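Cestos rasos para peças pequenas: a medida certa vem antes do material

A responsável pelo catálogo de cestaria da Kemard recebe-nos na sala de ensaio, ao fim da manhã. Trabalha há sete anos com recipientes de arrumação doméstica e começa pela altura da parede. "Um cesto raso obriga a ver o que está lá dentro. Num cesto fundo, as peças pequenas ficam em camadas e as de baixo deixam de ser usadas."

O catálogo actual tem 609 referências, entre modelos entrançados e modelos lisos. Os rectangulares ocupam a maior parte das páginas. A explicação é de prateleira: "O redondo perde os quatro cantos. Numa estante Burska, encostamos dois rectangulares e não sobra espaço entre eles."

Pedimos-lhe que falasse do fundo, assunto de muitas perguntas dos clientes. "Para blocos, bolas e cilindros, quero trama apertada. Se a malha abre, a peça pequena prende ou passa. O rebordo deve ser mais grosso do que a parede, porque é por ali que se pega."

Cesto de verga e peças soltas sobre pano branco.

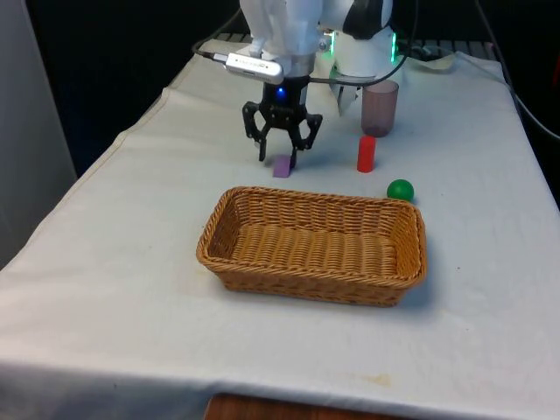
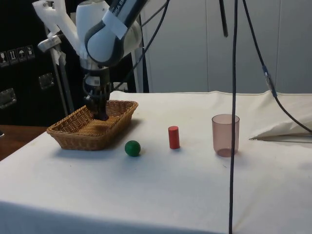

Quanto ao pano por baixo, a responsável é breve. "Protege o tampo da verga e trava o cesto. Branco, de preferência, para se encontrar depressa o que ficou de fora." Recomenda lavá-lo à parte e voltar a estendê-lo sem vincos, que fazem rolar as bolas.

A ordem de arrumação também segue uma regra. Primeiro entram as peças de base plana, encostadas às paredes; depois os cilindros, deitados; por último as bolas, que assentam nos intervalos. Os copos de plástico ficam para o fim ou seguem noutro recipiente. "Um copo em pé num cesto raso tomba quando se puxa o cesto. Prefiro deitá-lo, com a boca virada para a parede curta."

A linha Trình, prevista para Dezembro, mantém os lados ligeiramente abertos. Permite empilhar os cestos vazios, mas reduz a área do fundo em relação à da boca. "O cliente mede a boca e depois queixa-se do fundo. Passámos a indicar as duas medidas na etiqueta." A alteração chegará a seguir aos modelos Irnham, que ainda trazem apenas a medida exterior.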